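Subject: Re: [kirivgate-repair] Old Dell tower, worth the bother?
From: Csaba Oláh
Date: Tuesday, April 21, 2026

Farkas wrote:
> I've been given a Dell tower that hasn't been switched on since
> October. Is it worth doing up for the homework room, or shall I
> strip it for bits? I've never had the side off one and I don't
> want to break anything.

Hello Farkas, and hello everyone,

Please don't strip it yet! I'm very fond of these old towers (my wife would say too fond, and she has seen the garage) and I've had one open on the bench myself, so your message made me smile. They are kind machines to learn on, with plenty of room for your fingers, and the clips you're meant to pull are mostly blue.

I'd go about it like this:

1. Unplug everything, hold the power button in for a few seconds, then lay the tower on its side and take the panel off. Touch bare metal on the case before you reach in.

2. Have a good look before you move anything. On mine the memory slots are in a row above the processor socket, the graphics card is below it, and the hard drive sits in its own bay with two blue clips. Take a picture of the cables near the drive cage on your phone, they never go back quite as you remember.

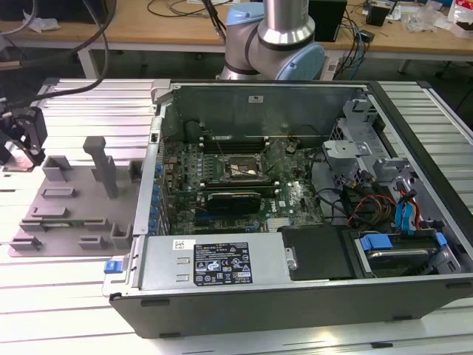 3. Brush out the dust gently, and leave the power supply closed up, please, whatever the internet tells you.

4. Squeeze the drive clips and slide the drive out. Mine has gone in the box marked 51, so do shout if you need a spare pair of clips.

If you get stuck, bring it along to Ulasow Hall and we'll put the kettle on.

Warm wishes to all,
Csaba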